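Mavavthorpe Open Rally Log

Shot-by-shot records from the Mavavthorpe indoor tennis tournament, hard court, singles only. Version 2.

Contents

The log covers 204 matches from the main draw and qualifying. Each match has its own folder with three files:

points.csv: one row per point, with server, score before the point, winner of the point, and how it ended
shots.csv: one row per shot, in order of play
match.json: round, court number, format, retirement flag

Players appear as numeric codes. A code stays the same across all matches in the release. Names, birth dates and rankings are not included, and the codes do not follow seeding order.

Columns in shots.csv

match_id, point_id, shot_no
player: numeric code
stroke: serve, forehand, backhand, overhead, other
spin: flat, topspin, slice, unknown
zone: landing zone, 1 to 15, counted from the left of the receiver's side as seen by the hitter
result: in, net, long, wide, unknown
tagger: A or B

A let serve gets no row. A double fault gets two rows with stroke set to serve. The landing zone is blank for any ball that hits the net and stays on the hitter's side.

How the shots were tagged

Tagging was done from fixed court video in the Zaller annotation tool. Two taggers worked through each match separately. Where they differed on stroke or result, a third pass settled the value and the tagger column holds the one whose entry was kept. Differences in spin were not settled in this way. If the two entries did not match, spin was set to unknown.
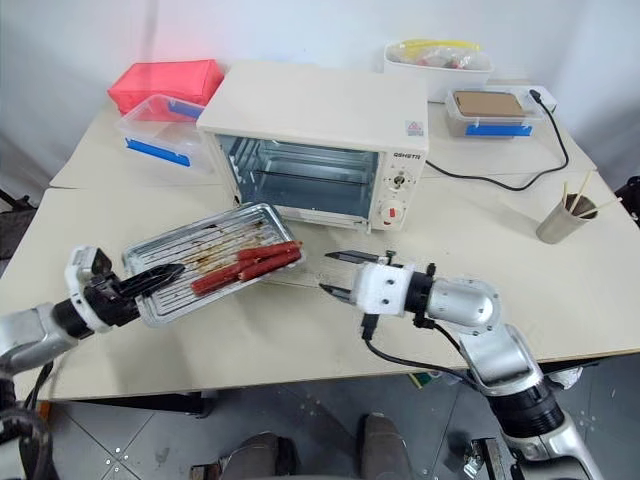

Zones were marked by clicking the bounce point on a court diagram. Balls that landed close to a zone line were given the zone nearer the baseline. Matches on court 2 were filmed from a lower position, and zones at the far end of that court are less reliable. Filter on court in match.json if zone accuracy matters for your work.

Splits

The Ranasinghe split (splits/ranasinghe.txt) divides the data by player, so no player code in the test part appears in training. The Kaltcombe split (splits/kaltcombe.txt) divides by round and keeps the later rounds for testing. Report which one you used. Scores from the two are not comparable.

Known problems

About 900 rows have result set to unknown, mostly where the far baseline was hidden from view.
Tiebreak points in qualifying have the right winner but may show the wrong server after a change of ends.
Retired matches end on the last completed point. Any shots in an unfinished point were dropped.
Shot numbering restarts at 1 after a replayed point. The replayed point keeps the same point_id with an "r" added.

Changes from version 1

Added the qualifying matches.
Renamed smash to overhead.
Fixed swapped player codes in doubled match folders and removed the duplicates.
Moved the court number from the folder name into match.json.

Reporting errors

Open an issue with the match_id, point_id and shot_no. Corrections are collected and released together in October. Files in a published version are not edited.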